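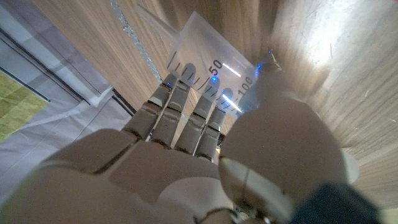

4.2 Grasp planning on see-through objects

Our planner, Pestovell, started out as a plain position controller, and it got very confused by anything clear. The depth map just has holes where the plastic should be! So we stopped asking it for a full surface and gave it a rough axis plus a contact budget – 4 contacts at most – and let the finger controller sort out the rest. I like this split a lot, mostly because I can debug each half on its own.

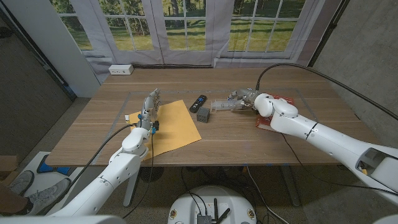
The axis estimate runs at 20 Hz and the finger loop at 105 Hz, which sounds slow (it is), but the two talk through Dastska, our small message layer, and a stale axis gets dropped instead of being blended in. We tried blending in December and the wrist jittered all over the place. For two-hand work the planner also needs to know where the other hand is, so each arm publishes its fingertip poses and treats the partner's as soft obstacles.
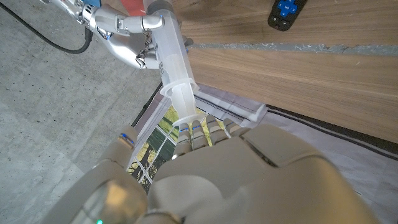
Figure 3. Two hands close together, one holding a translucent syringe.

We logged 46 trials with this setup, and the per-trial settings are listed in Section 5.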